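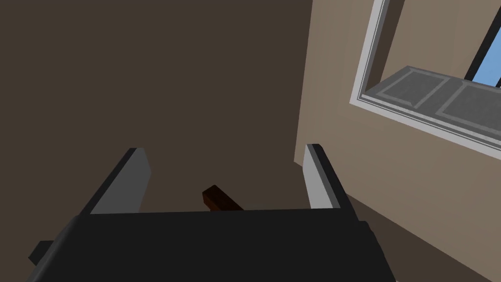 Gripper open over the small brown piece, wrist view.

2022-10-17

Got to Grustano early and had the workstation to myself until lunch. The plan for the day was the grippers on Trokmont and nothing else. I have been putting it off since I took over the model from Irena, and the list of things that are wrong with it keeps getting longer while I work on other stuff.

The main complaint is the same one as last week. The fingers close, they touch the part, and then the part creeps. Over a long hold it slides toward the palm a little at a time until it is sitting at an angle and the next move knocks it out. It does this with the long thin objects more than with the round ones. In a real cell I would be looking at worn pads or low air. In the simulator there is nothing to wear out, so it has to be a number somewhere.

First I checked the opening. The file says 80 millimeters between the inner faces at full open, and I measured it in the viewer and got the same. Good. Then I closed the fingers on nothing and looked at where they met. They did not meet in the center. One finger was getting there first and pushing the other one back. Both fingers are supposed to follow one command, and the second one is tied to the first with a coupling. Somebody had set the coupling soft on one arm and stiff on the other. It may have been me in the spring, when I copied the arm over and mirrored it by hand. I did not write it down, so I can't tell.

Set both to the stiff value. Closed again. They met in the center on both arms, and they stayed there when I left them closed through lunch.

Then the pads. Each inner face is its own piece of geometry, separate from the black shell, and each has its own friction setting. Three of them matched. The fourth had the default. I changed it and went through the rest of the file looking for other defaults, and found one on a wrist ring that doesn't touch anything. Changed that too so I don't stop on it next time.

Loaded the Costo room after that. I had been testing on a bare floor, which is faster, but the creep never showed up as badly there as it does in the rooms. Ran a hold of 3000 steps on the long piece with the right arm. It still crept. Less than before, but it did.

Spent a good while on the wrong thing at this point. I thought it was the contact settings on the object and made it heavier, then lighter, then heavier again. Heavier made it worse, as you would expect. Lighter hid the problem without fixing it. Put the mass back where it was. I should have gone to the time step first, and there is a note in my own handwriting on the inside cover of this book that says so.

The time step was too long for how stiff the fingers are now. I cut it in half and the creep was gone at 3000 steps. The run takes longer, obviously. It's still fine on this machine, but the people at Huenchumán run theirs on the older computers and they are going to notice.

Wrote down the settings as they stand so I have them in one place:

Finger coupling: stiff value, both arms, same number.
Pad friction: same on all four pads.
Closing force: left where Irena had it.
Time step: half of the old one.
Wrist rings: no default values left.

Next I wanted to see the whole thing together, both arms up in the working position with the table ahead. I brought up the robot's own forward view, parked the grippers with the fingers pointing up, and left it there while I read through the joint values. The pear was on the near side of the table by the left gripper, and the flat gray laptop or tablet on the other side by the right one. I haven't tried either of them with the new numbers. The flat one worries me, as it gives the fingers very little to hold.

Sent the settings to Renata Szewczyk along with the list above and asked what she thought about the time step.
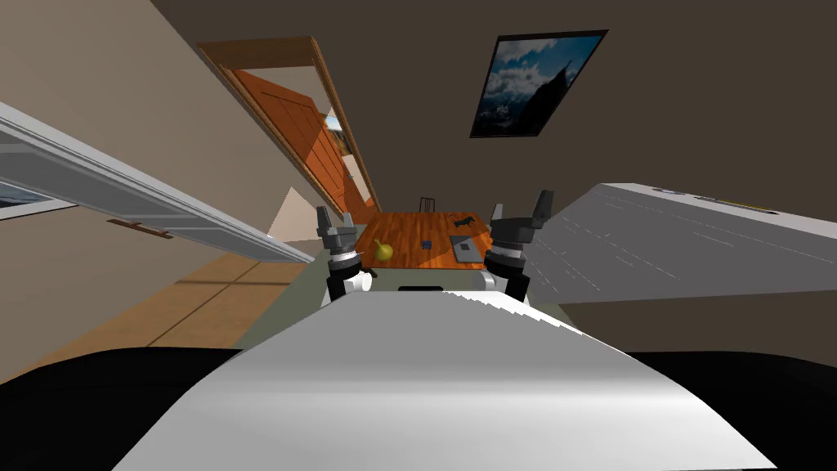
Renata wrote back that she would leave the time step alone and soften the fingers a little on both sides, the same amount, until the hold was good enough. Her point was that a hold of 3000 steps is longer than any job they run, and that a slower simulation costs them every day while the creep costs them one dropped part now and then. She also asked if I had checked the damping on the finger joints, and said to look at it before touching anything else.

I had not checked the damping. It was set on the left arm and missing on the right. Put the same value on both.

With the damping in, I went back up to the old time step to see. Some creep on the right arm, hardly any on the left. Then went to a step in between the two. No creep that I could measure on either arm, and the run was a lot quicker than with the half step. I'm going to stay there for now. Told Renata, and she said she would try it on hers tomorrow with the fingers left stiff.

After that it was just repeat runs. Close, lift, hold, put down, open, go back to the park position. I set it to do 47 with the long brown piece and went to get coffee. It dropped five. All five were drops at the lift and none during the hold, so I take that as a different problem. My guess is that the fingers start up before they are fully closed. The lift is triggered by a timer and not by the finger position. I remember Irena Mazurek telling me about this when she handed it over, and I remember saying I would fix it that week. That was in December.

Didn't start on it. It was late and I don't like changing the sequence at the end of the day. Saved the file under a new name, kept the old one, and put a line at the top of the new one with what changed.

For tomorrow: swap the timer for a check on finger position. Then the same run again with the left arm. Then the pear. Ask Irena where she got the closing force, because I can't find it in any of her notes and I would like to know before I change it.

Also need to order a new chair mat. The old one cracked again under the left wheel.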